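My grandmother's drawers taught me everything I know about paint. Every June she'd drag one piece out to the porch and change its color, and I'd get the tiny brush and the bad corners.

I still do it! Last summer I paid Novach, the junk shop by the ferry, 42 dollars for a dresser and spent weeks sanding it – my wrists have never forgiven me. I went with a bright green and I love it more than my car.

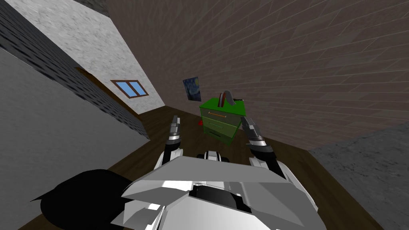 Green, three drawers, brick behind.

Next up is the hall bench, and I'm thinking mustard.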